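Thread, for anyone else who has put off opening the old desktop since October.

The side panel is off. The heatsink is off too. My nerve is mostly intact.
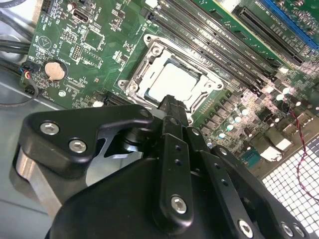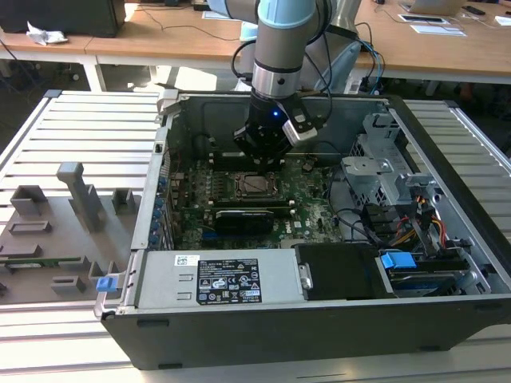
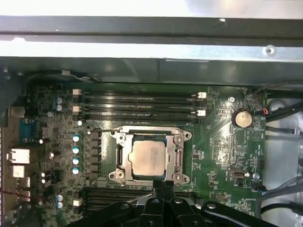
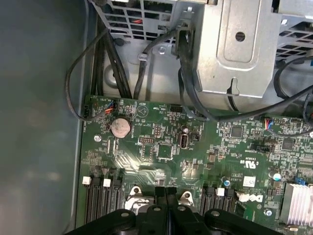 Ghizlane Tawfik

2/ It's a Dell with a green board and more cable than I remember agreeing to. I've named it Nornis. It has not earned this.

3/ Four mugs of coffee so far. The manual says to note where each cable goes before touching anything. I wrote "black one" 5 times.

4/ Coin-cell battery: on the list. The clock in this thing has believed it's 4 a.m. for most of a year — same, frankly.

5/ Sándor says a new one costs 400 and would take up less of my evening. Sándor has never cleaned a fan vent with a paintbrush and doesn't know what he's missing.

6/ Thermal paste: a pea, a grain of rice, or a thin cross, depending on which stranger you ask. I'm going with pea.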